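Clollura on the bench: sorting with two arms, in pictures

Sep 3, 2023

In July we moved our sorting demo from the old planner to Clollura, the control and planning software which we have been writing at Hoarau for the last two years. Several people asked how it looks when it is working, so I have put together this small gallery. It is the same task in all four pictures: two arms, two baskets, and a mix of things that one could buy in any shop. The software has to decide which arm takes which object, into which basket it goes, and how to keep the arms away from each other while they do it.

I have written a few lines with each picture. They are mostly notes on the software, because the hardware did not change from last year.

The first subject is grasping. Clollura proposes grasps from the overhead view and then corrects them with the wrist view in the last centimetres. Bottles were our worst class for a long time. They are smooth, they have a wide part and a narrow part, and the old planner always aimed for the middle of the bounding box, which is a poor choice when the bottle is not straight. 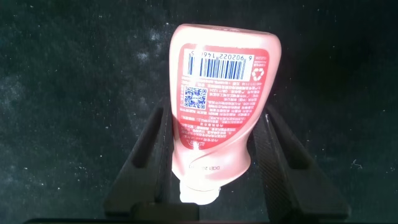 Squeeze bottle in the gripper, cap down, seen from the wrist.

The grasp scorer now looks at the outline of the object and gives a penalty to places where the width changes quickly. We also had to teach the perception part to live with glare. White caps and shiny plastic become one bright patch, and the segmentation used to cut the object in two at this point. Now we join two pieces again if they share a long border and the depth agrees. It is a simple rule, and it solved more than the new network which I trained during 19 days in spring.

Soft objects are another story. A bath pouf has no real edge. The depth map is noisy over the netting, and the cord is so thin that it comes and goes between one reading and the next. We treat the pouf as a round body and give the cord its own label, "trailing part", so the planner leaves some room for it when it lifts.
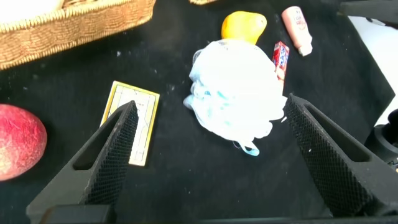 Text and pictures selection: Séverine Chevalier. Planner notes: Bastien Marty.

From the wrist, the view is crowded. Fruit, a small box and a bottle stay close behind the pouf, and a fingertip that goes too far forward will push them. Bastien added a check for this in Clirkex, our simulator. Before the real arm closes, Clirkex plays the approach 60 times with small errors in the position and counts how often a neighbour is touched. If the count is too high, the planner turns the wrist and tries again. The full check takes 142 milliseconds on our machine — fast enough that we run it for each grasp and do not need to guess which ones are risky.

The next part is the one I like most, the sharing of space between the arms. Each arm asks for a piece of the workspace as a volume with a start time and an end time. The scheduler says yes, or it says wait. In the first version an arm could hold its volume for the whole movement, and the other one was standing still for a long time.

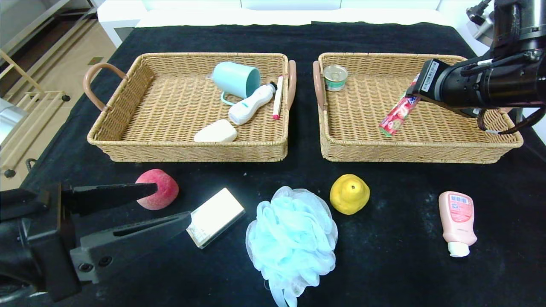

Now the volumes are released in slices, so one arm can begin its approach at the front while the other is still busy over a basket. The slices were Bastien's idea. I was against it at first, as I was afraid of deadlocks, and we did have two of them in the first week. Both came from the same mistake in the time stamps. After the correction we did not see another.

One more thing on perception. The list of objects is kept in a small world model, and each entry has a confidence which goes down slowly when the object is hidden by an arm. Without this, the model forgot an object the moment a gripper passed in front of it, and then found it again as a "new" one. The log was full of these double entries. For the labels we use a tool named Bitdale, where a person can correct the name of an object one time and the correction is applied to all the recording. Pears and mangoes are still mixed up in the overhead view. I correct them by hand.

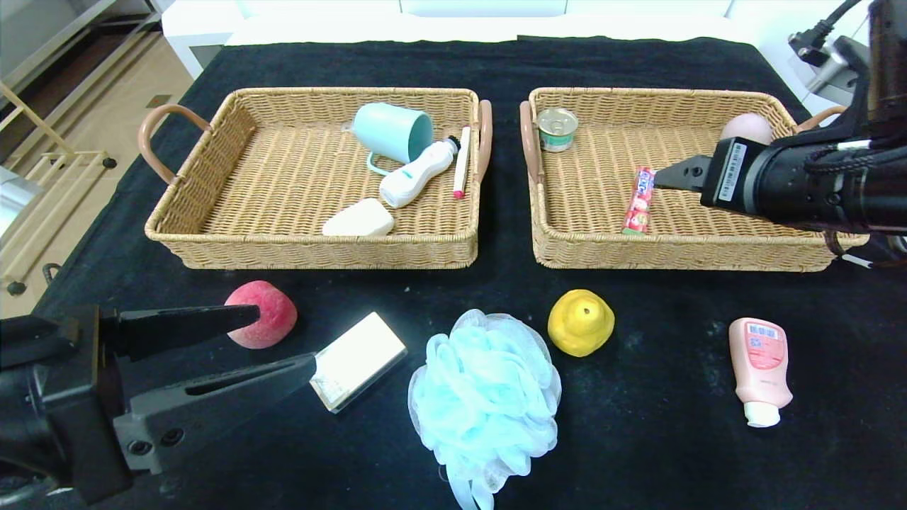 The world model is also what decides when an object counts as placed. We ask for three conditions: the fingers are open, the object is inside the outline of the basket, and its position is stable over 23 readings. It could be fewer, but small tubes like to roll, and I prefer to wait a little.

For the next version we want to plan the order of the whole table at the beginning, and change it only if something moves. At present the order is chosen one object at a time, which works well but makes some long movements across the table. Bastien has a first branch of this running in Clirkex. The configuration files for the two-arm setup are on the Clollura page, under "bench".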